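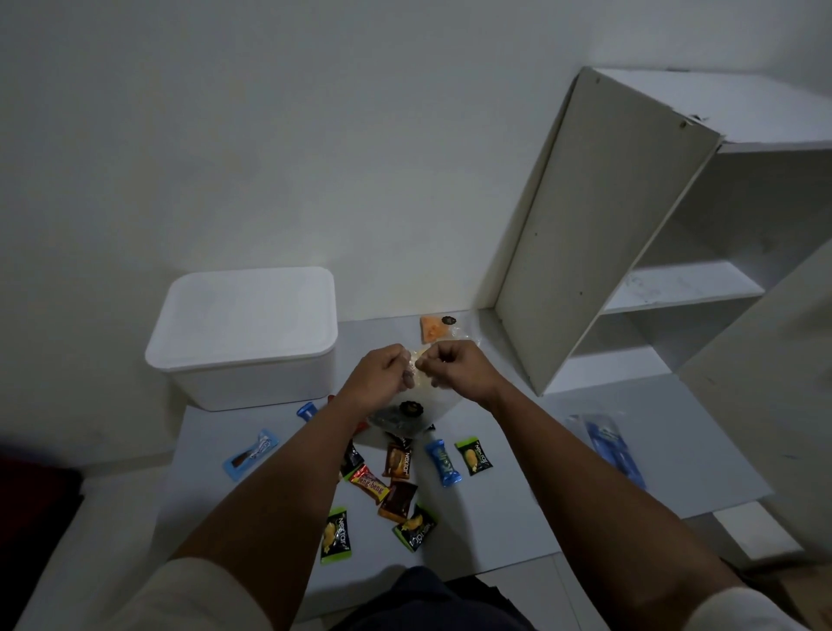 Snack sorting task, opening a clear packet with both hands, other wrapped snacks on the floor below.

Progress report to the Hastov program office
Urard home tasks collection, second half
December 9, 2021

Hi all,

Good news first: we're at 3967 accepted clips, and 1515 of those came in after the switch to the new task list in June. Our promise to you for the whole second half was 2000, so there are 485 to go, and I'm feeling pretty relaxed about that (more relaxed than I was when I wrote the last one of these!).

The snack task has turned into my favorite. A person sits on the floor with a pile of wrapped candies and bars and a storage box with a lid, and just deals with it however they'd deal with it at home. We don't hand out a script anymore. The old script said "pick up item, place item in box" and we got clip after clip of people moving like they were afraid of the candy. Now they open things, shove stuff aside, change hands halfway through, and the Skoditz model has a lot more to chew on.

Packaging is where I'd like to spend more of our time. Tearing a clear packet needs both hands pulling against each other, and the plastic is hard to make out against a pale floor. The model still mixes up "holding with two hands" and "tearing" in our test set. I think we're short on the first second or so of the tear, and we've been trimming clips too tightly. I've asked for 30 extra frames on either side of each cut from now on. It makes the files bigger and the storage bill will go up a bit – I'll send the new number separately once I have a full month of it.

Labeling is the slow part, as usual. The Işık team is doing careful work, but wrappers gave them a headache. Two bars from the same brand can have different colors, so is that one object class or two? We went back and forth and settled on one class per product name with color as a separate tag. That meant redoing a batch from early in the summer, and it's finished now. Twist-wrapped candies all go in one class, whatever the color.

Things that didn't go well: we lost most of a week to a sync problem between video and the hand tracking, and those clips are not in the count. I also underestimated how quickly people get tired sitting on the floor. Sessions are shorter now, with a break in the middle, and the rejection rate dropped right away.

Next up is kitchen drawers, then folding, then back to packets with a wider mix of materials (foil, paper, those thick resealable bags). I'd also like to try a few sessions on darker floors to see how much the background matters for the clear plastic.

Two things I need from you: a yes or no on moving the leftover travel money into labeling hours, and the signed data sharing form, which is still sitting with your legal people. The form is the urgent one. Skoditz can't get the next batch without it.

I'll send the full clip table with the invoice.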